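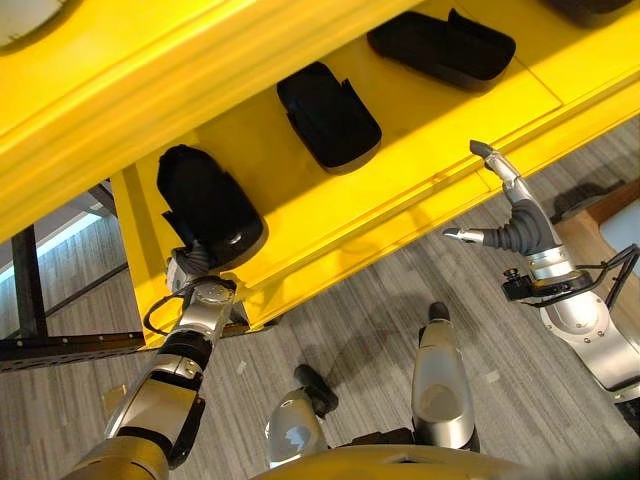
Plerodley revises shelf load rules for public storage rooms

The town of Plerodley will apply a revised set of shelf loading rules to storage rooms in municipal buildings starting in August. The change covers school supply rooms, library back rooms, the sports hall and the public works depot on Gomitz Road. Private warehouses and retail stores are outside the scope.

Under the current rules, each room has a single load limit, posted at the door. The revised rules set the limit per shelf level. A label must be fixed to an upright at each bay, stating the maximum load for one level and the maximum load for the whole bay. Both limits apply. A bay with every level loaded to its own maximum can still exceed the bay limit, and the label must be read with that in mind.

The town's building office surveyed 894 bays over the winter. It found that most carried loads well below their rated capacity, but that labels were missing or did not match the installed shelving in over 30 percent of cases. The usual cause was relocation. Bays had been moved between buildings, or beam heights had been changed, and the original rating was no longer valid for the new layout.

Beam spacing has a direct effect on capacity. When the lowest beam is raised, the unsupported length of the upright increases and the permitted bay load drops. The revised rules therefore require a new label any time a beam is moved, including moves of a single slot. Staff may move beams only when the bay is empty.

Other requirements include the following:

Heavy items go on the lowest two levels. Items stored above shoulder height must be light enough for one person to lift down with both hands.

Uprights in aisles used by pallet trucks must have a guard at floor level.

Damaged beams and uprights must be unloaded and taken out of use the same day. Straightening and repainting bent parts is not permitted.

Shelf panels must be seated fully on both beams. Panels from different manufacturers may not be mixed within one level.

Replacement parts and labels will be supplied by Marchetti, which holds the town's existing maintenance contract. The neighboring town of Sturnitz adopted similar rules last year and has shared its inspection form, a 4-page checklist that Plerodley will use with minor edits.

Inspections will take place every 3 months for rooms with pallet truck access and once a year for all others. Inspection records are to be kept in the room and copied to the building office.

Building managers can request blank labels and the checklist from the building office counter, open until 4 p.m. Rooms that are being cleared or remodeled in August may apply for a later start.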